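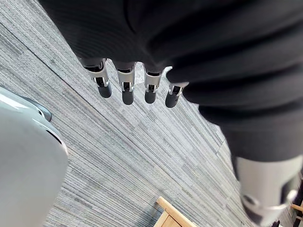

How many examples does a laundry-sorting arm need before it stops embarrassing you?

More than you budgeted for. We planned on 300 and had 2,755 by September, and socks are still a sore subject.

A few habits that help. Shuffle the clothes between takes, or the model learns your pile by heart. Keep the botched grabs, but label them as botched. Swap dark fabric for a bright color every 15 takes.
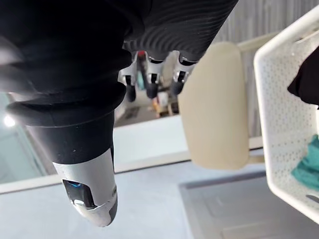

Fingers down, basket off to the side.

Ljubica Hodžić stops every session at take 44 — her own limit, past which she starts folding things for the robot. Write down who was driving, too. Everybody has a style, and the model will pick up the lazy one.

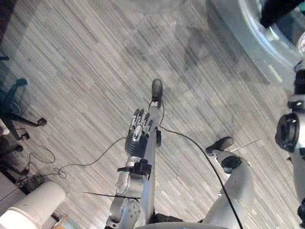

Check your cables before the first take. Loops on the carpet love a caster wheel.

Back up before lunch.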